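Renwood Service Desk – Clusard Room Booking: duplicate confirmations after calendar change
Status: Resolved. Category: Scheduling and notifications.
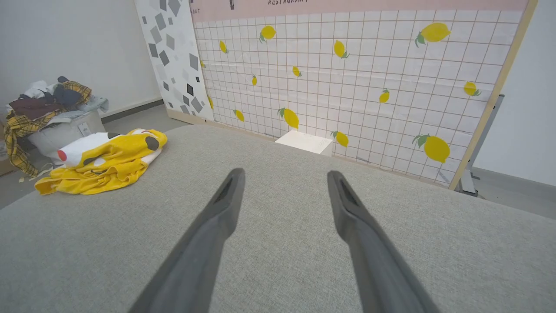 Light gray woven surface, Renwood.

Summary
Staff at the Renwood site reported receiving two confirmation messages for each room reserved through Clusard. In a smaller number of cases the second message carried a start time one hour later than the time requested. The issue was first logged in March, shortly after the change to daylight saving time.

Scope
A review of the outgoing mail log found 2,349 confirmations sent during the affected period. Of these, 1,841 belonged to recurring reservations. Single reservations made at the front desk were not affected. No reservation was lost, and the times held in the booking record itself were correct throughout.

Log

9:10 a.m. – Ticket opened by Matvii Kuzmenko, Office Services. Requester attached both messages for a weekly staff meeting. The first gave the start as 1:00 p.m., the second as 2:00 p.m.

9:35 a.m. – Assigned to Tobias Mahmoud, Application Support. Requester asked to confirm whether the reservation had been edited after it was made. Requester replied that it had not.

10:20 a.m. – Test reservation created under a support account. One message received. Unable to reproduce.

11:05 a.m. – Second test made as a recurring reservation. Two messages received, the later one with the wrong hour. Reproduced.

11:40 a.m. – Mail headers compared. The first message came from Clusard. The second came from the Ambrose calendar connector, which had been set to read-only last year and should not send notices of any kind. Connector settings show that notices were switched back on by the most recent update.

1:15 p.m. – Notices disabled in the connector. Recurring test repeated. One message received, correct hour.

1:50 p.m. – The connector's time zone was found to be a fixed offset. Changed to the regional setting, so that any calendar entry it writes will follow the seasonal change.

2:30 p.m. – Requester asked to test with a live reservation. Confirmed working. Requester also asked whether the incorrect messages could be recalled. They cannot be recalled once delivered – a notice has been posted to all Renwood staff advising them to rely on the time shown in Clusard.

Resolution
Connector notices disabled and time zone corrected. The update checklist now includes a check of both settings.

Users who continue to receive a second message should reply to this ticket and attach the full message, including headers. Forwarded copies do not contain the information required.

2 comments
Shared 2 times

Related items
Clusard: changing the owner of a recurring reservation
Ambrose connector: known issues
Clallness sign-in page does not load after password reset
Requesting access to shared calendars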